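Filed under: Research > Robotics > Failure Analysis

4.2 The stall fault

Simulated table runs under Vilix went well until the right arm took to stopping short, with great dignity.
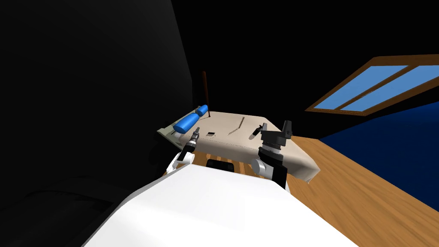

What stopped the arm? A force limit left at its default, which Clukix read as a collision.

Of 300 runs, 33 ended this way. Fendthorpe's log called them all "complete".

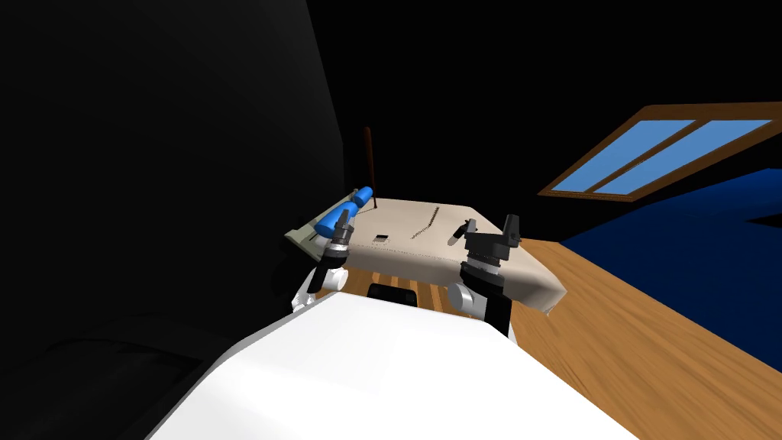

Figure 3. Two-armed robot at the simulated table.

We raised the limit and stopped trusting the log.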